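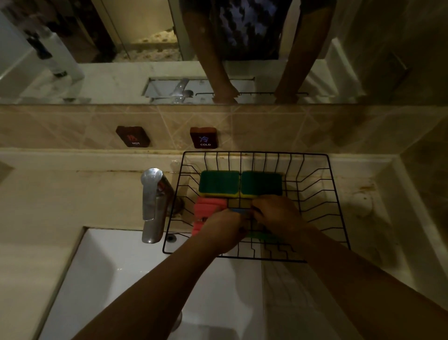

A question left over from last week's seminar asked why the reformers of Stistano spent so long on the household clause when the vote itself was what they wanted. The short answer is that the clause decided who could be put on the register at all.

Background

Before the reform, only the named head of a household could vote in town elections. The register for Stistano listed 521 heads, of whom 20 were women, all of them widows. Married women and lodgers of either sex were left off. In the smaller district of Nultov no woman was listed.

The petitions

Two petitions matter for this course. The first carried 147 signatures and asked for the word "head" to be struck out. The council set it aside without a debate. The second, with 176 signatures, asked for the same change and added lodgers. Read both before the class in January, and note who signed as a tenant.
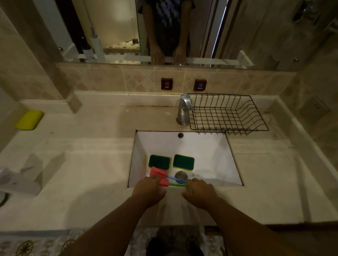

The second petition did get a hearing, and the minutes run to four pages. Opponents argued that two voters under one roof would simply cast the same vote twice. Supporters answered with the tax rolls, where wives and daughters were already charged in their own names.

Points to prepare

How did the household clause treat widows and married women differently?
Why might lodgers have been added to the second petition?
Does Adams give enough weight to the tax argument?

Reading

Adams, chapters 2 and 3. The Cudent reader has both petitions in full, with the council minutes at the back.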